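Household Heat: Notes for Unit 2

Course notes, Physics of Everyday Things
Benedikt Kleinschmidt

Read this before the April session if you can. It covers the same ground as the lecture but in a different order, and it has the worked numbers I always rush through at the board. Bring a pencil and a calculator.

Where we left off

Last unit we spent most of our time on temperature, and I kept promising that heat was coming. It has come! Remember the difference: temperature tells you how fast the particles in a thing are jiggling on average, and heat is energy on the move from a hotter thing to a cooler one. A bathtub of lukewarm water holds far more energy than a cup of boiling tea, and yet the tea is the one that will burn you. If that sentence still feels strange, go back to the bathtub problem and do it again with your own numbers. Several people told me it only clicked the second time.

There are three ways heat gets from place to place: conduction, convection and radiation. You have probably been hearing those words since grade school. What I want from this unit is for you to be able to walk through your own home and say which one is doing most of the work in any given spot, and I think you'll be surprised how often your first guess is off.

Conduction

Touch a metal doorknob on a cool morning, then touch the door. The knob feels colder. Both have been sitting in the same room all night and both are at the same temperature, so what your hand is picking up is the rate at which energy leaves your skin. Metal carries it away quickly. Wood carries it away slowly, so the skin at your fingertips stays warm and you don't notice much.

The rate of conduction through a flat slab depends on four things: the area, the thickness, the temperature difference between the two sides, and the material. Double the area and you double the flow. Double the thickness and you cut it in half. In plain letters:

Q/t = k A (T1 - T2) / d

The letter k is the thermal conductivity and you'll find a table of values in the back of the packet. Look at how far apart the entries are. Copper is close to 400 watts per meter per kelvin, and still air is near 0.025. That is an enormous spread, and it explains a whole lot about sweaters, double windows and down jackets, all of which are mostly clever ways of getting air to hold still.

A small thing I love: stone counters. People swear theirs are colder than the room. Put a thermometer on one and leave it there for an hour. Then put the same thermometer on a wooden table. Write both readings down and bring them in (we'll put them all on the board and see what we get).

Convection

Fluids move, and when they move they take their energy with them. Warm air is less dense than cool air, so it gets pushed up, cool air slides in underneath, and you have a current. Hold a strip of tissue paper over a radiator and watch it flutter. Hold it beside the radiator at floor level and, if the room is quiet, you may see it lean inward.

Students tend to write "heat rises" here and I tend to take off half a point. Warm fluid rises, in a gravitational field, when there is cooler fluid around to push it. Heat itself goes in any direction it likes, down included, and a metal spoon standing in hot soup doesn't care which way is up.

The best convection demonstration I know takes a tall glass, cold water, and one drop of food coloring on a chip of ice. The color comes down in threads. Try it at night with a flashlight behind the glass, it's gorgeous.

Radiation

Every object gives off electromagnetic radiation because of its temperature. You do, your chair does, the ice in the freezer does. For things near room temperature it is nearly all infrared, so we can't see it, but once a solid gets up past 500 degrees Celsius or so it starts to show a dull red, and from there it goes orange and then toward yellow.

The amount given off climbs with the fourth power of the absolute temperature:

P = e s A T^4

Here e is the emissivity, a number between 0 and 1 that depends on the surface, and s is the Stefan-Boltzmann constant, 5.67 x 10^-8 in SI units. T has to be in kelvins. Please, please, kelvins. Every year somebody puts in Celsius and finds that an ice cube at zero degrees gives off nothing at all.

The fourth power is a wild thing. Take a wire from 300 K to 600 K and the absolute temperature has doubled, but the radiated power has gone up sixteen times. Go to 1200 K and it is sixteen times that again, 256 times what you started with. That's why a thin wire with very little surface can brown a slice of bread from a short distance away, and why nothing much seems to happen in the first few seconds and then suddenly everything does. 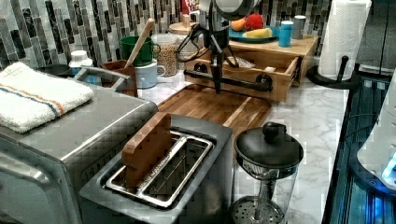
Now for some numbers. Take a heater rated at 1000 watts and run it for 2 minutes. A watt is a joule per second, so:

energy = 1000 x 120 = 120,000 joules

How much water could that warm up, if every bit of it went into the water? The specific heat of water is 4,186 joules per kilogram per degree. Say we have one kilogram, which is one liter. Then:

temperature rise = 120,000 / 4,186 = 28.7 degrees Celsius

So a liter of tap water at 15 degrees would reach almost 44, a bit hotter than a good bath. Now think about the same energy spent on a slice of bread weighing 30 grams. If bread soaked it all up without anything boiling off, you'd get a silly answer, well over a thousand degrees. Obviously that doesn't happen. Much of the energy goes into the metal body, the air and the room, and a good share of what does reach the bread goes into turning its water into steam. Working out where a number goes wrong is half the fun of this subject, and I'll happily give credit for a silly answer with a sharp explanation next to it.

Why bread browns on the outside first

Bread is a foam. It is mostly trapped air with thin walls of starch and protein, so its conductivity is low and energy that lands on the surface tends to stay there. While the outer layer is moist, it can't get much past 100 degrees, as the incoming energy is spent on evaporation. Once it dries, its temperature shoots up, and somewhere above 140 degrees the browning reactions get going quickly. A darker surface also soaks up visible and near-infrared light better than a pale one, so browning speeds itself along. Same reason a piece can go from pale to golden slowly and from golden to black while you're pouring the coffee.

Dense wood is a different story from bread, by the way. It conducts a little better, and it has far more mass in the same volume, so its surface warms more slowly under the same heater. Compare the densities in the table and you can predict this before doing any experiment.

Problems

1. A window has an area of 2 square meters and is made of a single pane of glass 4 millimeters thick. Use k = 0.8. If the inner face is at 12 degrees and the outer face at 8 degrees, how much energy passes through each second? Your answer will look far too big for such a small difference. Check it, then think about whether the two faces of a real pane would stay that far apart.

2. A thin wire glows at 1100 K in a room at 295 K. By what factor does the radiation it gives off exceed the radiation it takes in from the room? Assume the emissivity is the same for both.

3. Sketch the air currents in a room with a radiator under the window. Then move the radiator to the opposite wall and sketch them again. Which room would you want to sit in, and where?

4. Find one spot at home where all three kinds of heat transfer are going on together. Write a paragraph on each and rank them. Defend your ranking with at least one estimate in watts.

For problem 4, rough estimates are welcome. I want to see how you got there, so keep your scratch work and hand it in with the rest.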